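Search the notebook
Type and press enter

April
Posted by the archive desk, Barnatbridge
5 min read

Good morning's work, so writing it up while it's fresh. We finally have the Kevik statements in one order! All 216 of them, scanned, numbered and matched to a place on the map. I know the numbering sounds like the dull part but it changes what we can do with the whole set, and I've been grinning at a spreadsheet since before ten.

For anyone picking this up cold: these are the witness statements taken after the clearances along the Kevik road, the ones that came to us in two batches. Batch 1 was handwritten and mostly signed. Batch 2 was typed up later from recordings and mostly isn't. The tribunal's intake office wants them as one filing with one index, and every item has to carry where it came from, who handled it and when. We had all of that, but in four different notebooks (mine being the worst).

What I did today

Went through the handling log line by line against the scans. 13 items had no handover entry. Of those, nine were simple slips - the entry existed but under the old number. Fixed, initialled, old number kept in the side column. Please don't delete the old numbers, even where they look silly. If the office ever asks why page 40 has "7b" pencilled on it we need to be able to say.

The other four I've moved to the grey folder. They may be perfectly good statements. I just can't show the path from the village to us, and I'd sooner file without them than have someone pull on that thread in front of a judge. We can send them as a supplement later, the rules allow it.

Then place names. This was the fun bit. Nulelura turns up spelt five ways, and I had been treating two of those as a separate hamlet. They're the same place! One of the statements describes walking from the school to the well "past the mill", and the old survey sheet has exactly one mill on that side of the river. Once you merge them, 12 statements that looked scattered all sit within the same few lanes, on the same afternoon. That's a cluster, and a strong one, and it was sitting there the whole time under a spelling problem. I went and made tea and came back and checked it again from scratch, and it held.

Note on method: I've kept each witness's own spelling in the transcript and put the agreed spelling in the index only. Nothing in a statement gets tidied. Same goes for times of day. "After the second prayer" stays as it is, with our estimate in the index column marked as ours.

Jang section

Still patchy. The Jang statements are the ones where people mostly talk about what they heard, with less about what they saw, and the temptation is to rank them lower. I don't think we should. Three of them put the vehicles on the bridge at the same time, from different sides of the river, and none of the three households seems to have been in contact afterwards. Hearing is evidence too. I've flagged them "heard" in the index so the reader knows straight away, and left it there.

One thing that bothers me: the typed statements from Jang all open with nearly the same sentence. I'm fairly sure it comes from whoever typed them, a sort of standard heading that slid into the body text. But it reads as if the witnesses were coached, and the other side's lawyers will say so in the first five minutes. Need to go back to the recordings and check the opening minute of each. If the sentence isn't spoken, it comes out of the statement and goes into a note, with both versions kept.

Redactions

Used the two-pass method again: one person marks, a different person reads the marked copy cold and tries to work out who the witness is. It caught two. In one the name was gone but the witness mentioned being the only midwife in the district, so that was that. In the other it was a shop. Both redone. This is slow and I'm still very much in favour of it.

To do

- Recordings for the Jang openings, start with the shortest
- Second reader for the Nulelura cluster, someone who hasn't seen my map
- Redraw the map with the merged name, keep the old one and label it superseded
- Ask the intake office whether they want the index in one language or both
- Cover letter: cut the adjectives. The draft calls things "brutal" on every page and the statements do that work much better on their own
- Consent forms, check that the withdrawal wording is the current one
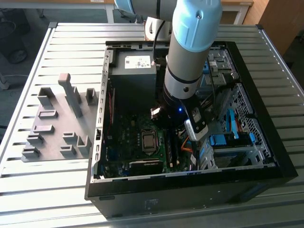
Also on the consent forms: two of the older ones give permission for "the court" without saying which. I read that as covering this filing but I'd like a second opinion before they go in, and if there's any doubt we should go back and ask the families again. It would cost us a week or so. Worth it, I think, and it gives us a chance to tell them how far this has got.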